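Grasp trials, irregular produce set
28th January
Entry by Ha-neul Cheon, Carillow bench

Purpose of the session: to repeat the June comparison of closing rules for the two-finger gripper on potatoes, using the revised stopping condition. In June the fingers closed to a preset width taken from the overhead size estimate. The present rule ignores the size estimate once contact has been made. Closing continues until the finger position changes by less than a set amount over nine consecutive control steps, and the grip is then held at the current motor effort.

Setup is unchanged from the previous entry, apart from the camera exposure, which was fixed at the start of the session and left alone. The potatoes came from the Vidmar batch and were not sorted by shape. Each attempt was scored as held, slipped or missed. An attempt counts as held only if the potato is still between the fingers after the full lift and the quarter turn of the wrist. Total attempts recorded: 138. 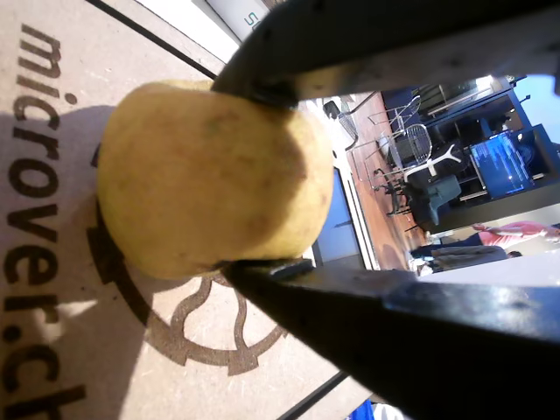

Wrist view, potato held near the narrow end of the V between the fingers. Board with the microver.ch lettering behind.

Results by closing rule. With the preset width, 41 attempts ended in a slip or a miss. With the revised rule the count was nine. Both rules were given the same number of attempts, 69 each, and the order was alternated so that handling of the skins would not favor either one. The misses did not change much between the two rules, as expected, given that they come from the approach and have little to do with closing. Nearly all of the gain is in the slips.

Two points should be kept in mind before these numbers are passed to the Litberg group. First, the revised rule is slower. It waits for the position to settle, and on softer potatoes the settling time was long enough to be noticed at the bench. Second, the shadow of the gripper remains a problem for the segmentation step. Where it falls across dark print on the board, the mask tends to spread past the edge of the potato. The closing rule does not use the mask after contact, so the scores above stand, but the approach pose is affected.

Log files are under Piruvar, in the January folder. The controller was restarted once, between blocks — the attempt in progress was discarded and repeated.

To do:
Rerun the preset width with a smaller margin, same batch if it keeps.
Try a matte gray cover over the lettering and compare the masks.
Cap the settling wait at 500 ms and check whether the slips return.
Ask Litberg which wrist angle they use for the turn.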